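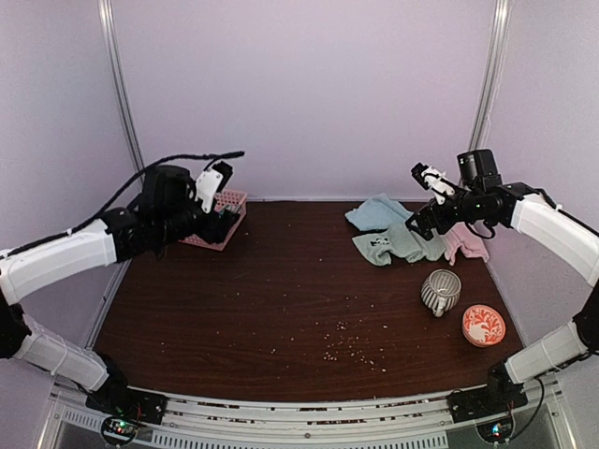 Home Archive Notes About Contact

Moving the mail archive off mbox

Sep 19, 2018

My mail archive had grown to 238 mbox files spread over 2 disks, with the oldest ones carried over from the Flikstead account I closed years ago. Searching it meant running grep and waiting. In August I converted everything to Maildir, one message per file, and these are my notes on the parts that took time.

The first problem was the separator line. An mbox file marks the start of each message with a line beginning "From " and a space. Any body line that starts the same way is supposed to be escaped with a leading ">". Ostrowski, the client I used on the old desktop, did not do this. A naive split therefore cut a number of messages in half, usually in the middle of a forwarded letter. I ended up requiring a blank line before the separator and a parseable date at the end of it. That fixed all but a handful, which I joined by hand.

The second problem was character sets. Much of the older mail declares us-ascii and then contains bytes above 127. I left the message files untouched and let the indexer guess, falling back to windows-1252. Rewriting headers would have been cleaner for searching but would also have broken every signature in the archive, and I'd like to keep those verifiable.

Duplicates came next. Joris Baert suggested matching on Message-ID alone. This works for most mail, but the list server at Wornport reused IDs after a restart, so unrelated posts shared one. I hash the Message-ID together with the Date header and the body. Received headers stay out of the hash — they differ between copies of the same message.

The script works in batches of 500 messages and writes a log line for each batch. If it stops, it resumes from the last complete batch. Files go to tmp first and are renamed into cur with the S flag set, so nothing shows up as unread. I set the modification time from the Date header where it parses and from the separator line otherwise.

A full conversion takes over 5 hours on the old disk, nearly all of it seek time. The index builds separately and can be thrown away.

Still open: the calendar attachments from Cerkemberg, which are nested inside two layers of TNEF. Roel Nijs has a decoder that handles one layer. I haven't tried running it twice yet.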